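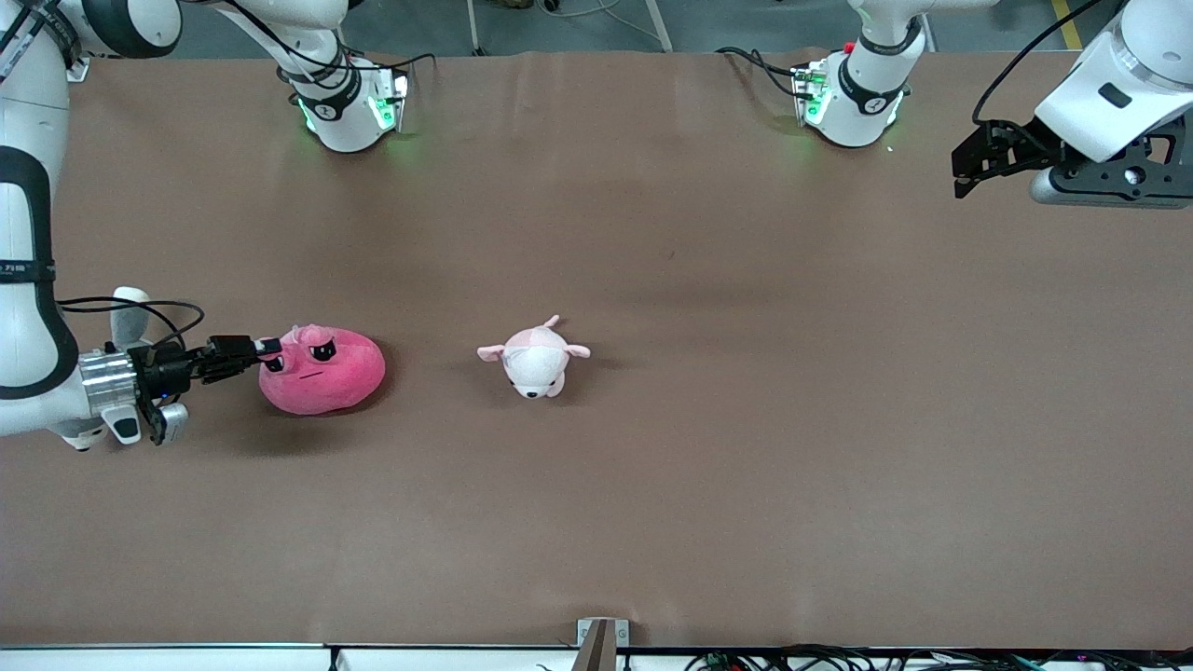 Brown wrapping paper, which most of us still call kraft paper, gets its name from the German word for strength, and I've been a little obsessed with it ever since I started writing entries for Wovedia. It's made by cooking wood chips in a strong chemical mix that pulls out most of the lignin (the stuff that glues wood together) and leaves the long fibers in pretty good shape. Those long fibers are why a grocery bag can hold a week of canned soup! Lay a big sheet over a table and you get what you see on the tabletop in the picture, a warm taupe-brown with faint wrinkles and creases toward the far edge. I love those wrinkles. Ironing on low gets most of them out, if you care, and I don't.

History

The process was worked out in Germany in the late 1800s, and the mills in Sweden picked it up early. Before that, shops wrapped things in whatever they had, often rough paper made from straw or old rope. My own town of Flutton had a small bag works down by the river, and the Zoubi family's store there bought its paper by the roll, 105 pounds each. I've seen the order book, and one December they went through almost 6 rolls, mostly on hams.

Color and finish

The brown is just what unbleached pulp looks like. Bleach it and you get white kraft, the butcher-counter kind, though a lot of butcher paper is pink or tan. Some sheets are shiny on one side and dull on the other, from drying against a big polished cylinder. Crayons like the dull side better.

Uses

Bags, parcels, sewing patterns, table covers, the liners in cardboard boxes. Hiba Awad, who edits the paper pages with me, cuts all her dress patterns from it and keeps four rolls under the bed. Plain kraft goes in the recycling just fine, but the wax-coated kind usually doesn't, so check with your town first.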